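Search this blog
Go

I became the apprentice person by accident

So it's April, which means it is nearly a year since I was handed the job of looking after our trainees, and I still feel like I'm winging it most mornings! I went into this firm to do payroll. I liked payroll. Then Chunhua Jiang went off to run the Gavton branch and somebody looked round the office for a person with a tidy desk.

We took on two apprentices that first time, Shiyu Xia on the business admin side and Bo-ram Cheon in stores. I had a folder, a login that didn't work and a phone number for the training provider, Bastodis, who (to be fair to them) picked up every single time I rang. I rang a lot.

The paperwork was what kept me awake. There's an agreement for the employer, another for the apprentice, a training plan everyone has to sign, and then the log of hours away from normal duties. I put that log off for weeks and then had to piece it together from my calendar and Bo-ram's notebook, which was far better kept than anything of mine. If you're starting out, fill it in as you go. I do mine at four o'clock with a cup of tea and it takes no time.

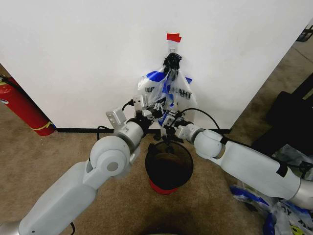
Carrier bag on its hook, spring.

The other thing I got wrong was the first week. I'd planned it like a school timetable, every half hour filled, and poor Shiyu looked shattered by lunch on day one. She told me months later that she'd gone home and told her mum she couldn't remember a single name. Now I leave big gaps. They sit with someone, they go and find the kettle, they ask whatever they want to ask, and I don't book the health and safety talk until they know where the loos are.

Money, as people always email me about it. We spent 399 pounds on a second-hand desk, a chair and a monitor for Shiyu, and another 175 on boots and workwear for Bo-ram. I also hadn't thought about travel at all. Bo-ram's college day is a 19 mile trip each way and the bus is hopeless, so we ended up sorting a lift share with a lad from Iklow who's on the same course. I should have asked about that at the interview!
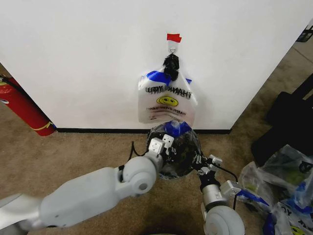
What I'd look for in a mentor

I used to think you wanted whoever was best at the job. Guoqing Pan is the best we've got in stores, no question, and he'll tell you himself that he hates explaining things. Bo-ram was paired with him for a month and they were both miserable (very politely miserable, but still). Rongrong Song took over and it clicked straight away. She talks while she works, she doesn't mind being interrupted, and she lets people make a mess of a small order before she steps in.

I meet the mentors on their own every few weeks too, even if it's ten minutes by the printer. I find out more there than I ever do in the formal reviews.

We're advertising again now, one post in stores and possibly one in accounts if I can get the budget past upstairs. The advert is still too long. I've cut it to 300 words and it reads like a washing machine manual, so I'll be having another go at it tonight. If you've got one that worked for you, send it over, I'd love a nosy.

Contact me | Copyright, all posts my own | Back to top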